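Progress report to the Wundau Fund
Gilbert Street short-stay accommodation, Loltton
Prepared by Rosário Mendes, program coordinator, Letance Housing
January 21, 2022

Work completed

The lease on the second half of the building was signed in the first month of the reporting period and we took possession a week later than planned. The former office area has been divided into four bedrooms and a shared kitchen. Plumbing passed inspection on the second visit. The first visit was held over when the inspector asked for a different valve on the hot water line.

Painting is finished on the upper floor. The stairwell still needs a second coat and the handrail on the lower landing has to be moved to meet code.

Use of the service

We provided 1287 bed nights in the period to 236 people. Most stayed less than a week. Demand was highest during the cold weather, when we had to refer people to the church hall in Loltton on 13 nights.

Families made up a larger share of guests than we expected. The original plan was for single rooms only, and we would like to discuss changing two of them to family rooms before the next payment is released.

Staffing

The overnight position was filled after being advertised twice. The new worker has completed first aid and is doing the medication course now. We are still short one weekend shift, which is being covered by casual staff at a higher hourly rate.

Budget

Spending is on track apart from heating and laundry. Heating went over because the old boiler ran for longer than planned while we waited on parts. Laundry is higher because of the short stays, and we have asked for a quote on a second commercial dryer. The furniture line is underspent and we ask for permission to move the balance to laundry.

Next steps

The stairwell and handrail will be finished by March. The fire plan is being rewritten to include the new rooms and will be sent to you separately. 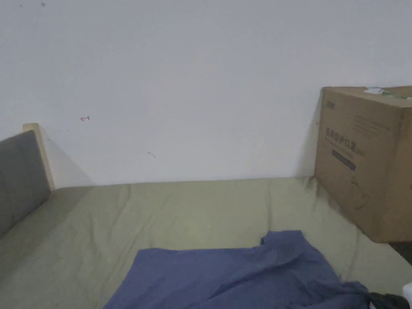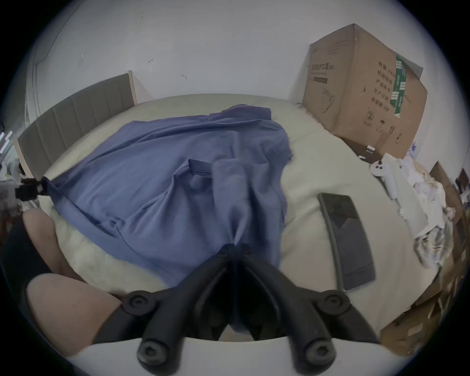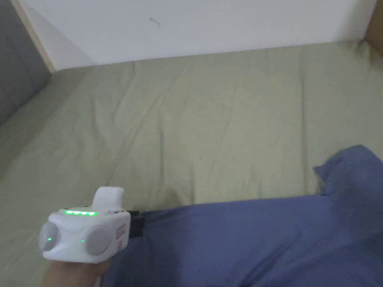

Beds and bedding, Gilbert Street.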